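ok so the table-clearing arms. a few of you asked where this went after I stopped posting in May, so, thread

Quick recap if you're new: I'm building two small robot arms that clamp to the edge of my table and clear off snack trash. The whole project is called Pladska. The left arm is Pladska too. The right arm is Lu. I'm not great at naming things.

The arms themselves are the boring part now! Printed links, hobby servos, a power supply that hums. I rebuilt the right shoulder over the winter and it finally holds 200 grams straight out without sagging, and a snack wrapper weighs nothing, so I'm calling that done.

The hard part is teaching them what to do with plastic. A block is easy. A cup is pretty easy. A wrapper folds up when you touch it, sticks to the table, sticks to the pad, and looks different every single time you drop it.

I tried scripting it first. Find the edge, come down flat, pinch, lift. It picked up one (1) stiff cardboard flap and I made everybody I know watch the video. Then I gave it a soft candy wrapper and it pushed the thing in a slow circle until I hit the stop button.

Ngan-ling Yau told me months ago to quit scripting and just show the arms how it's done. She was right and she has been extremely calm about it, which I kind of hate

So that's what I'm doing. Hand-held grippers, one per hand, a camera riding on top, and I clear the table myself, over and over. The recordings go into training and the arms try to copy it. The jaws on Lu are getting changed to match so the view looks the same to the policy.

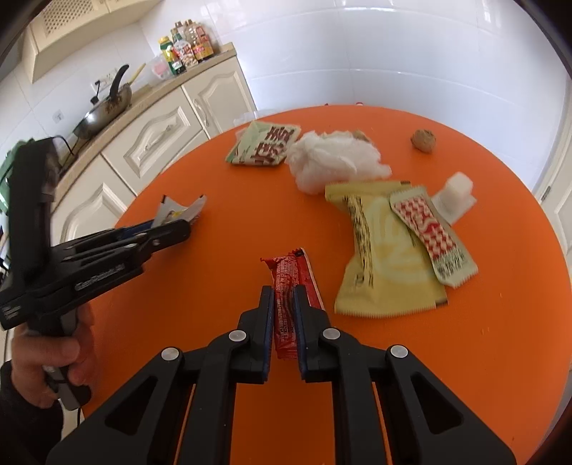
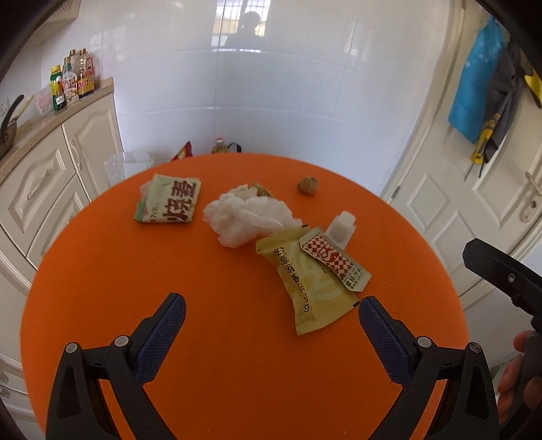
Orange table, snack trash, blue pads, in both. The first has the red wrapper in the jaws, the second has them wide open.

A few things I've learned doing this, in no order

The pads matter so much more than I thought. My first Lu fingertips were bare printed plastic and everything slid right out. Textured pads hold a wrapper by a corner. I've now ordered the same sheet of grippy rubber from Flidari three times, because I keep cutting it crooked.

Using two grippers at once is like eating dinner with two pairs of tongs. My brain wants to put one down and use my fingers. My first sessions are full of me just hovering there, thinking about which hand goes next, and the policy learned to hover too!! It was so good at hovering

What fixed it was deciding before I start. Nearest piece first, right hand if it's on the right, left hand if it's on the left, and no changing my mind halfway. Boring to do, much nicer to train on.

Also I was way too neat at first. I laid everything out flat with space between, like a little store display. Then the arms saw one packet lying on top of another and had no clue. Now the small stuff goes on top of the big stuff, some of it's crumpled, some of it's torn, and it goes wherever it lands.

Flat packets are the worst. You can't get under them with a fat finger. The trick I ended up with is to come down with the jaws open and squeeze so the middle buckles up, then grab the buckle. It works great on thin wrappers and badly on anything with a stiff crimped end, so now I go for the middle and stay away from the ends.

(Tavion Ridgeway says I should just build a vacuum. Tavion is not invited to look at the arms anymore)

Shiny tile wall: not my friend. The window bounces off it, and so does whoever is standing around. I thought about hanging a sheet over it, but the arms have to live in this room and so does the wall, so it stays in the recordings.

I will say the orange table has been great. Pretty much everything stands out against it, except the one brand of cheese crackers I eat the most of, which comes in an orange bag. We're working through our issues.

Numbers, for the people who like numbers. I have 238 clean runs saved. I'd like to get to 1000 before I train the big version. I toss a run if I drop something on the floor or if the phone rings and I look up.

Dropping something back on the TABLE I keep, as long as I pick it up again. Ngan-ling's advice again. The arms are going to drop stuff constantly, so they need to see somebody recover from it.

Saving and trimming all goes through a script I call Jasow. It cuts off the start where I'm getting my hands settled and the end where I'm setting the grippers down. It used to also cut off the last grab of every run. I found that out after a full week of training. The arms would clear nearly everything and then stop and leave one wrapper sitting there, very polite, every time

Where Lu is today: gets the big crumpled stuff fairly reliably, gets thin wrappers when it feels like it, will not touch a flat packet. Pladska (the arm) is a bit behind because its wrist has slop in it. I measured 6 mm at the fingertip, and that's the difference between a pinch and a poke.

New wrist part is printing right now. If it fits, I'll swap it in tonight and run both arms together for the first time since I moved them to the new clamps.

People keep asking about files. The arm files will go up once the wrist is sorted, I don't want anyone else printing the wobbly one. Jasow I'll share whenever I've taken out the comments where I yell at myself.

And yes, I do eat the snacks. My dentist and I are both very committed to this dataset. If you've got a favorite with an annoying wrapper, tell me below, I need more variety and I'm sick of the ones I have

update, 11 pm: wrist fits. one screw hole was off, so I drilled it out. Running a few more table clears by hand before bed and then the arms get a turn tomorrow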